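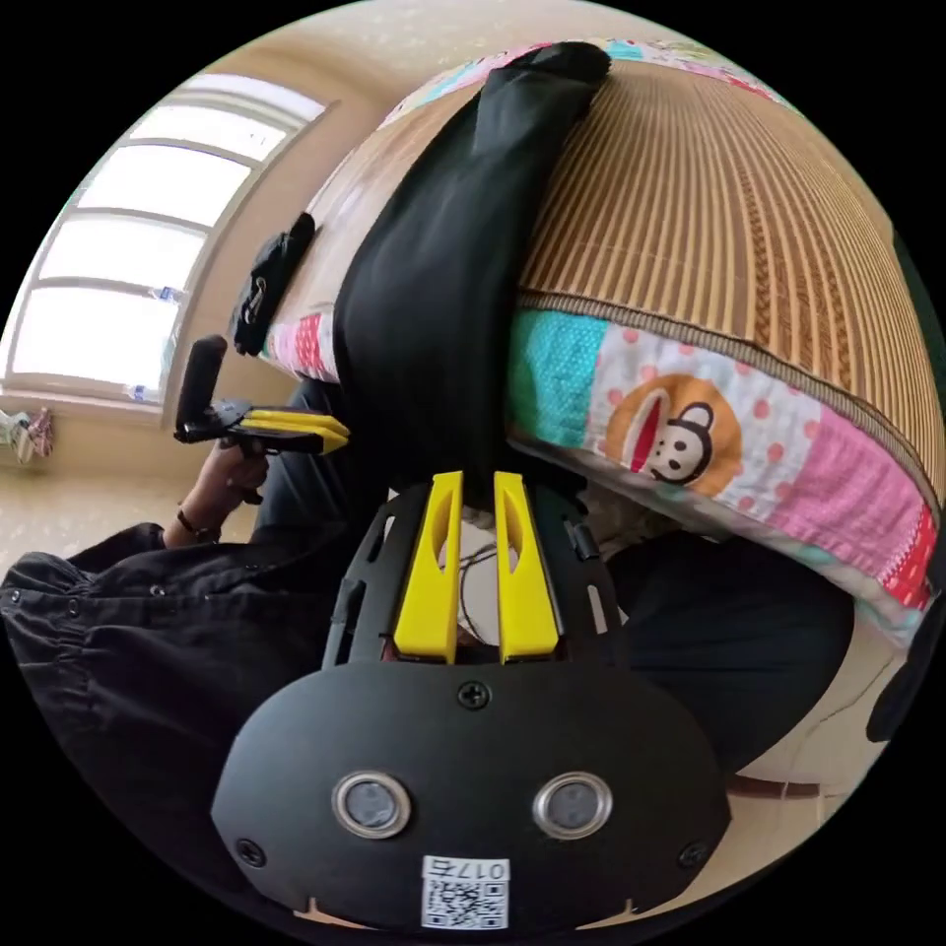

*Unit 0175 in front, the second gripper at left, black cloth lying lengthwise on the mat.*

Hello again everyone, and thank you to all of you who wrote back so kindly about the dropouts. I promised I'd report once I had something worth reporting, and I think I finally do! First, the earlier message, for those who joined after May:

> We're seeing gaps in the finger-width readings on one of our two Brundura hand-held grippers. The video carries on fine, but the width value freezes, sometimes for 2 seconds or more, and then jumps to wherever the fingers are now. It happened in 121 of the 969 folding takes we've logged at Deninthorpe. The other gripper is clean. Has anyone else run into this? We've swapped the battery and reloaded the Mathebula logger, no change.

So, the answer (with a big thank-you to the person who suggested wiggling things) is a cable. One of the thin ones had a hairline break right beside its plug, and it only opened up when the fingers were nearly closed. Folding cloth means closing the fingers all day long, so of course we saw it there and hardly ever on our pick-and-place takes. I spent most of an afternoon blaming the logger, and I owe the Mathebula folks an apology for the grumpy ticket.

We put in a spare cable, left a bit more slack in it, and then I opened and closed the fingers by hand about 300 times while watching the readout. Not one freeze. I'd still like to see a full week of takes before I call it fixed.

The part that worries me more is that Zestlow, our checking script, passed every one of those bad takes. It looks for missing values, and a frozen value isn't missing. If you use it too, please go back and look for long flat stretches in the width column while the hand is clearly moving. I've added a check for that on our side and I'm happy to send it to anyone who asks, though it's slow and the comments are mostly notes to myself.

Does anybody have a favorite source for spare cables? We're down to our last one.

Warmly,
the Deninthorpe bench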